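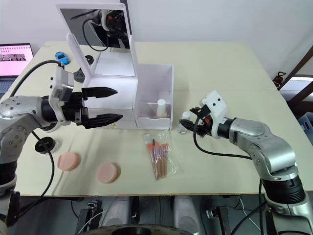
Chapter 14 is about choosing a gripper, a decision most labs make by buying whatever the last lab bought. Earlier chapters treated the end of the arm as a point in space with a coordinate frame attached. Points in space are wonderfully cooperative. They never slip or block the camera, and they have no opinion about bottle caps. In this chapter the point acquires fingers, and the trouble starts. A two-arm bench is a handy place to compare two designs, provided you remember that you are also comparing two arms. A large gripper with long pointed fingers, opened wide, takes up a surprising share of the table before it has touched anything. A small one with short fingers can come up beside a little clear bottle and leave most of its neighbors in peace. Whether it can then lift the bottle is a separate question, and we will get to it in Section 14.3.

Our running case is the Lesar bench, a table of ordinary cosmetics and the furniture they live in. Students sometimes find this undignified and ask for industrial parts. Industrial parts were designed by people who wanted them to be picked up. Makeup brushes in a plastic bag were not, and they will teach you more in an afternoon than a tray of steel blocks will in a semester.

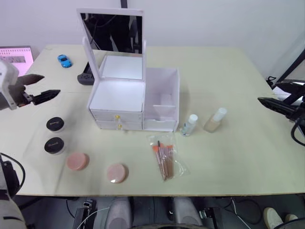 Figure 14.2. The Lesar bench with organizer, bagged brushes and two small bottles.

Three things vary in the exercises: the fingers, the controller and the camera. Vary one at a time. Everyone agrees with this rule and then swaps the fingertips on the same morning the new controller arrives. The data set that accompanies the chapter holds 586 logged grasps, made with Levirov and Choi fingers under the same Skusell controller, and a good part of the early work went into throwing out the ones where something else had changed too.

You will also need a definition of success. "It picked it up" sounds adequate until you watch a gripper drag a jar across the table, tip it, pinch the lid and rise in triumph.
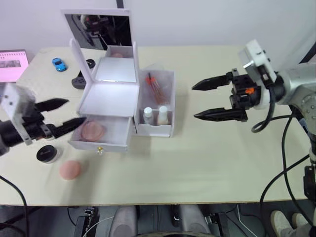 For our purposes a grasp succeeds when the object leaves the surface, stays in the fingers for the full hold time and is set down upright. Write your version of this before the first trial. Definitions written afterward tend to be kind to the gripper that cost more.

Drawers deserve a warning of their own. On an open table a finger can approach from nearly anywhere. Inside a drawer, the fingers need room outside the object and inside the walls, and the width of an open gripper suddenly counts twice. A view from the wrist helps a great deal in judging these gaps, although the fingers themselves occupy the corners of it.

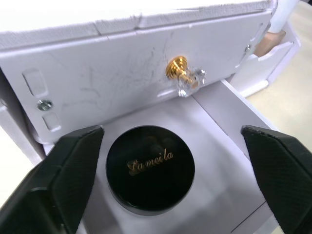
14.1 Before You Compare Anything

Choose one object and one starting pose. Run 40 grasps with the first set of fingers, change the fingers, recalibrate, and run 40 more. Record the failures in words as well as in the log, while you still remember them. "Slipped" and "never closed" both score zero, and they call for very different repairs.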